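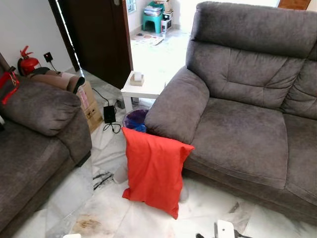

The Lounge, Again

Residents of Morkdale will remember that in October we agreed to keep the ground-floor lounge "sofa-ready" at all times. The phrase was Samira Hakim's, and it passed without discussion at ten to nine in the evening, when people would have agreed to most things. We have since learned that it means different things on different floors.

For Samira it means cushions on the sofas, upright, one to a corner. For Karim Yammine in 12 it means that you can lie down without moving anything first, which in practice puts the cushions on the floor. They have been conducting this argument through the medium of cushions for weeks now, and neither has yet left a note.

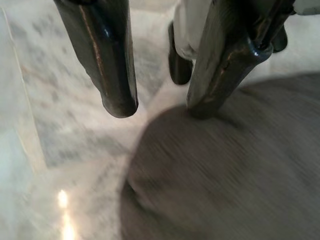
Marble was chosen for the lounge long before most of us moved in, and it has been punishing bare feet every winter since. It does have the merit of showing you what you've dropped. Against all that white and grey, a red cushion can be spotted from the mailboxes. Something grey can sit there quite a while before anyone admits to seeing it, so if you are missing anything in that color, please look down before emailing the whole building.

Maya Qaisi has asked whether the cushions might be swapped for ones that match the sofas. The sofas came from Multness for $200 the pair, secondhand, and the shade was described to us over the phone as "neutral." We could probably find cushions to go with it. Whether we would ever find them again is another question.

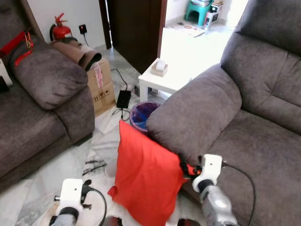 Which brings us to the house rules, such as they are. Cushions go back on a sofa at night. Either sofa will do, and the angle is between you and Samira. Please don't stack them behind the armrests, and please keep the fire extinguisher clear on every side, even if your bag is only going to be there for a minute — bags in this building have a very long minute.

Raed Qudah will be going over the floor on Monday at 9 with the stone cleaner from Sirko. He would like it known that some of those dark lines are the marble. He spent most of an evening on one of them last spring and would prefer not to be sent back.

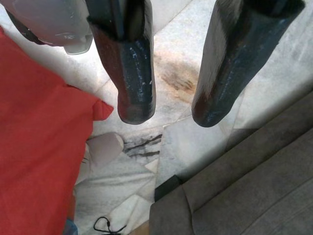 He'll need the floor clear, so anything lying on it by then goes to Maysoun Abu Hammour's door for collection. She is in 18 and is home most evenings, though not during dinner, and she has views on people who ring twice.

Cushion covers can be washed cold. Do not tumble dry; we had a fuller set once.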